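Gripper Bench FAQ

Answers to the questions we get most often about the two-finger gripper comparison at Purkitz. If something is missing, send it through the Teketti issue form and tag it "bench".

What is being compared?
3 sets of fingers on the same arm, with the same controller and the same camera positions. Set A is the stock finger. Set B is the Ralgate finger with a stiffer root. Set C is set B with a softer pad. The motor, the current limit and the closing speed stay fixed for all of them.

Which objects are in the set?
Toy food and light kitchenware. The soft items matter most for the pads. The ketchup bottle and the bowl also serve as obstacles for the reach trials. 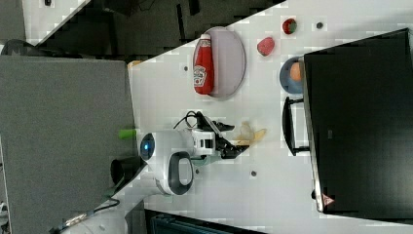 Side camera, tabletop with banana, plate and bowl.

How many trials per finger set?
200. A trial starts with the gripper open and ends when the object is set down or the 18-second limit runs out. Timeouts are scored as failures. They are logged under their own code, so you can filter them out if your own limit is longer.

Do you reposition the object between trials?
Yes, within the marked zone for that object. Orientation is drawn from a list before the session starts. The same list is used for every finger set.

Why is there an overhead camera if the policy uses the wrist view?
The overhead view is for scoring and for fault review. It is not passed to the controller. Cable routing problems are also much easier to find from overhead than from the wrist. 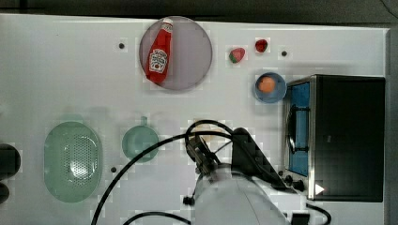 Đặng wrote in to say that scoring from overhead alone had hidden slips on their bench: the object shifted in the fingers during the lift, and from directly above the shift could not be told apart from normal arm motion. They now score every lift from 2 views and throw out any trial where the views disagree.

We use a similar rule. If the side and overhead views disagree, the trial goes to manual review. We do not discard it, as discarding would favor the finger set with the less visible slips.

Where is the wrist camera mounted?
On the gripper side of the last joint, angled so that both fingertips stay in view at full opening. If you change the finger length, redo the angle. A tip that leaves the image at full opening will give bad approach estimates on small objects.

Do plush items need different settings?
Closing speed is unchanged. The contact threshold is lower. With the rigid-object threshold, the controller tends to report contact late on fabric and the fingers overclose.

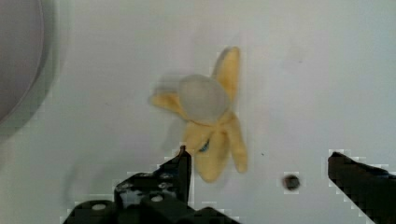
One user reported the opposite on a similar gripper: lowering the threshold gave early stops on loose fabric, well before there was enough force to lift. The fix in that case was to leave the threshold alone and add a short hold after first contact.

Both approaches are supported. The hold time is contact_hold in the controller file and defaults to zero. Change one parameter at a time and rerun the baseline.

Does cable routing affect the results?
It can. A loop that is too short pulls on the wrist near the end of its travel. A loop that is too long drags on the table and may touch light objects.
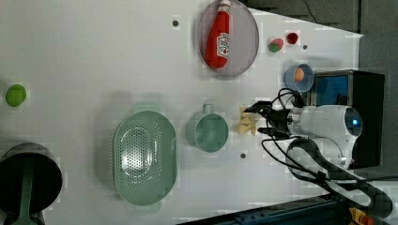 Before each session, run the wrist through its full range at low speed and watch the loop at both ends. Log any contact with the table in the session notes. If the loop moves an object during a trial, code it E3 and repeat the trial with the same orientation.

Can I use my own fingers?
Yes, if they fit the stock mount and close without overlap. Measure the opening at the tips and enter it in the tool file. Do not reuse the stock value.

Where are the raw logs?
In the bench folder on Teketti, one archive per finger set. Set C was re-uploaded in November with corrected timestamps. Earlier copies of that archive should be deleted.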